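Estgate Monuments Register

June, by A. Ertürk

The Estgate Monuments Register is the official list of protected monuments, memorials and public statues in the town of Estgate. It is kept by the town clerk's office under a local ordinance, and it decides which objects on public land can be moved, altered or removed without a vote of the town council.
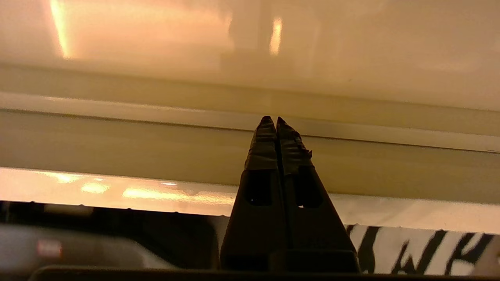
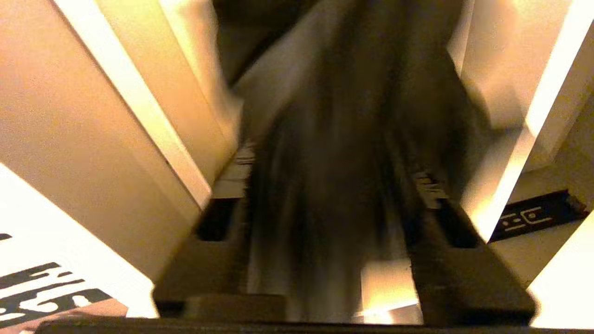 The register grew out of a dispute over the Pema Fountain, which a road crew took down during the widening of Sterkesura Street. No law required the crew to ask permission, and the fountain sat in a storage yard for 13 years before it was put back up. The council passed the ordinance the following spring. The first edition listed 51 objects, nearly all of them in the old center. Later surveys added the outlying districts, and the register now has 356 entries.

An object can be nominated by any resident, by the property owner or by the council itself. The clerk checks that it stands on public land or is covered by a public easement, then posts a notice at the site for 30 days. If there are no written objections, the entry is made. Contested cases go to a hearing before the full council, where a simple majority is enough to list an object. Removing one takes two-thirds.

Listing does not pay for upkeep. Owners remain responsible for repairs, although they may apply for a small grant from the town's general fund. Routine cleaning needs no permit. Changing an inscription, relocating a base or adding a new plaque does.

The most debated case concerned the Sterkesura Column, a boundary marker whose text many residents wanted rewritten. A petition with 1,122 signatures asked the council to delist it. The motion failed, and the council voted instead to place a second panel beside the column with a fuller account of the boundary settlement.

Copies of the register are held at the clerk's office and the public library. Entries are numbered in the order they were made, and the numbers of delisted objects are not used again.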